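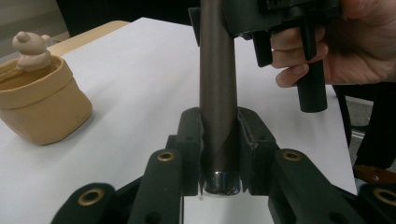 Figure 1. Bronze-brown metal rod with a chrome end cap.

Our project began with a simple question about packed lunches – why does so much of the food that leaves home in the morning come back again in the afternoon? We called the study Bite, mostly because it was short enough to fit on the folders, and we spent most of April on it at Grorkow, where we are both in our second year.

Before I go any further I should say how grateful we are to everyone who filled in a lunch diary. It is a dull thing to be asked to do when you are hungry, and we got 455 usable entries in the end, which was far more than we had dared to hope for. Each entry gave what was packed, what was eaten, what was swapped and what was thrown away. We left the weights out after the first few days, as the kitchen scales were needed for the baking club and people were guessing anyway.

Bread came out worst. Crusts, ends and whole sandwiches were left far more often than anything else, and the reason written down most was that the bread had gone soggy by midday. Tomato was blamed a great deal (and cucumber nearly as much!). Fruit was a surprise to us both. Whole apples often went home untouched, but cut apples were nearly always eaten, even when they had gone a bit brown.

Wrapping turned out to matter to people more than we had planned for, so we added a page on it.
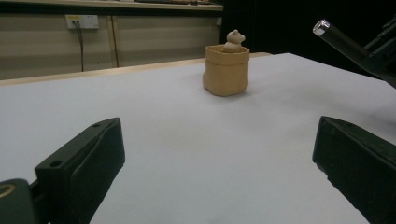
Ernő Bognár felt we had been too hard on paper bags, and wrote in his comments on our draft that a sandwich goes soggy from its filling long before the bag has anything to do with it, and that we ought to compare the same filling in both kinds of wrapping before blaming either.

He was right, so we ran a small extra test with 8 cheese and tomato sandwiches, half in paper and half in lidded boxes. The boxed ones were softer at the crust by lunchtime and the paper ones were drier at the corners, but the middles were much the same. Putting the tomato in separately made a bigger difference than either wrapping did.

If we did the project again we would ask about time as well. Several people wrote that they had simply run out of it, especially those with a club at midday, and we had no box on the form for that. We would also start the diaries a week later, as the first few were full of leftover Easter chocolate.

The blank diary form and the full table of results are in the appendix.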